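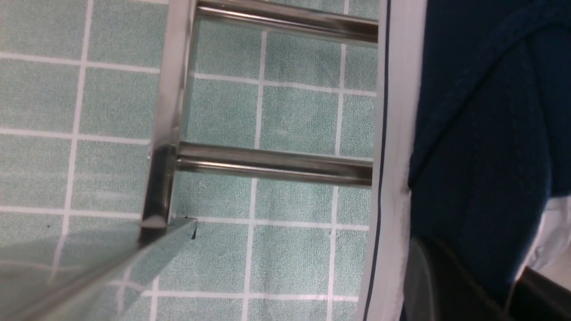 Robotics club: the bathroom task

The Mulstead robotics club has moved on from the kitchen worktop to the bathroom. Members spent July teaching the arm to handle cloth next to a chrome towel rail, with tiles and glass close by. Thierry Langlois, who runs the sessions, chose the room for its shiny surfaces, as the arm's camera copes badly with reflections.

Each member drives the arm by hand through the task while the camera on its wrist records. The club has 1058 recordings so far, 53 of them made by Hacer Kahraman, who joined in the spring. Raphaël Boyer is sorting them and throwing out any where the picture is too blurred to use.

Dark fabric has been the easier kind to work with. White cloth against a pale wall is harder, and the software still mistakes the edge of a towel for a line of grout. Séverine Lefèvre has rewritten that part of the program and will show the new version at the next meeting.

The club will take the towel task to the Bronberg schools' day, where 17 teams have entered. Each team gets 2 attempts and may not touch the arm once an attempt has begun.

Meetings start at 5.30pm in the technology block. New members are welcome from Year 9 upwards and need no experience of programming. Please give your name to Bernadette Marchal at the school office.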